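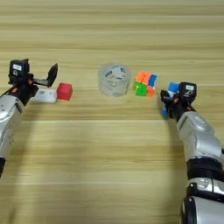 June 4, 2024 — the rules get a proper run

Two arms on the bench at Plumport this morning and I'm still buzzing! We finally tried the new house rules on the tidy-up task, the ones I've been fiddling with since November, and I want to get it all down before I forget.

First rule is reach. Each arm has its own side of the table, and the middle belongs to one arm at a time. I used to think this was fussy. Now I love it — you can sit back and watch the grippers without clenching your teeth. Second rule is the clear surface: task objects only, no mugs, no pens, no stray screws. Small colourful things are my favourites for this, the puzzle cube most of all.

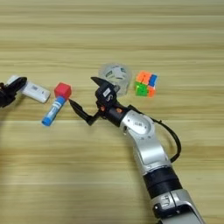
Open gripper near the red cap, clear tape just behind.

Rarker's old sheet ran to nearly 70 lines and I doubt anyone at Gasser or Vondemthorpe ever read to the bottom. Ours fits on one page. Speed limit for anything near a person, hands off until the arms are parked, and a note in the log every time someone changes a setting (even a tiny one, even me). I'd like to add a bit on cable checks, as a loop that snags can spoil a whole afternoon. 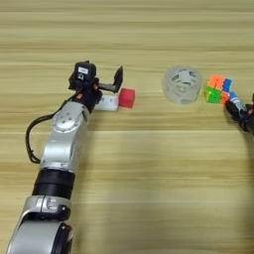 Should the stop button be tested every day, even when nothing has changed?

Every day, before the first move, and by whoever is running the arms. It takes a moment and goes in the log with the rest.

Must print a bigger copy of the page for the wall tomorrow.

2 comments
400 shares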